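About Us

Home | About Us | Training | Repairs | Contact

Who we are

Edet is a small training and repair workshop for robot arms. We are in Karkthorpe, in the old seed warehouse behind the bus station. Funmilayo Adebisi started the company after many years of repairing packing machines, and Chiamaka Adeyemi joined her to build up the teaching side. Our customers are colleges, small factories and a few farms which have bought one arm and do not have an engineer of their own.

We repair arms, we check them every year, and we teach people to work beside them without getting hurt. The last part has become the biggest part of our work, and the reason for it is a fault which happened in our own building. We tell new customers about it on the first morning, so we prefer to tell it on this page also.

The fault of Mar 7, 2019

On that day we were preparing an arm for a customer in Prestanitz. The task was simple sorting of small parts by shape. Funmilayo pressed the stop button on the hand controller, saw the arm become still, and put her hand in to turn a part which was lying wrong. After 3 seconds the arm moved again. It came down and pressed two of her fingers against the table. The bones were not broken, but she could not hold a screwdriver until May.

We wanted very much to blame the manufacturer. When we opened everything and read the logs, we had to blame ourselves. The button on the controller was only a pause. The sorting program, which we had written, had a line to start again by itself if the camera saw a new position of a part. When Funmilayo turned the part, the camera saw a new position. The program did exactly what we had asked from it.

There was a second mistake. The real emergency stop, the red one, was fixed on the wall side of the bench, and a person standing at the front had to reach across the working area to press it. We had worked like this for 17 weeks and were used to it.

What we changed

No program of ours is allowed to start again by itself. After every stop, a person must be outside the working area and must press a separate start button.

Every bench has two emergency stops, one on each side, and they cut the power to the motors. We test them in the morning before the first job and write the result in the bench book.

We do not put hands near an arm which is paused. Hands go in when the power is off and the key is in your pocket.

For teaching and testing we use light blocks with simple shapes. Before, we used the steel parts of the customer, which were heavy and had sharp corners. The program must run 100 times without a fault on the blocks before we go on to real parts.

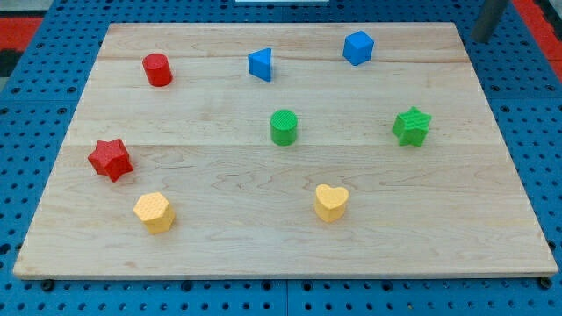 If one run fails, the counting begins again from zero. Customers sometimes find this slow, and we understand them. One job for Hutia needed more than 3,000 runs before we signed the paper, as the gripper kept closing too early on the round pieces and we could not find the cause. Finally it was a loose connector inside the wrist, which lost contact only in certain positions.

How we teach

Our courses are for groups of not more than six. You do not need to know programming. On the first morning Chiamaka shows the log from our accident, line by line, and asks the group to find the moment when it could have been prevented. There are several such moments. In the afternoon each person practises stopping the arm, first when they expect it and then when they do not.

We also visit workplaces. We look at where the stop buttons are, who has the key and what the arm does when the power comes back after a cut. We write a short report in everyday words, which you may show to your insurance company or to your staff.

If something went wrong at your place

Please write to us even if nobody was hurt, and even if you are not our customer. Keep the logs, do not restart the machine, and make a note of what each person was doing. Funmilayo reads these messages herself and answers them in the evening.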